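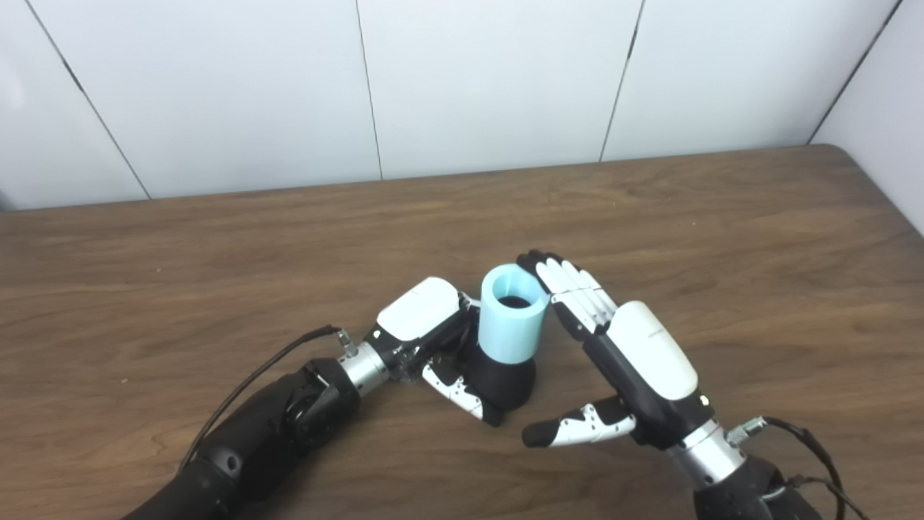 What does "thrash" mean when people use it for the second Skedell demo? I know the first one well and it only sounded like plain heavy metal to me.

Membridge
Mostly it means the picking hand. On the second demo the rhythm guitar plays fast, muted, all downstrokes, and the drums push right along with it (lovely stuff, I wore my tape out!). The first demo lets its chords ring, so you're hearing it right, friend.

Tramia
what he said, plus the vocals are more shouted. track 4 is the best one

Search the help pages
Go

Home | Bands | Demos | Ask | Log in

Comments

Amrani: Thank you both, I put track 4 on again last night and could finally pick out the muted part under the solo.

Membridge: So glad! Try the closing song next, it slows down beautifully in the middle.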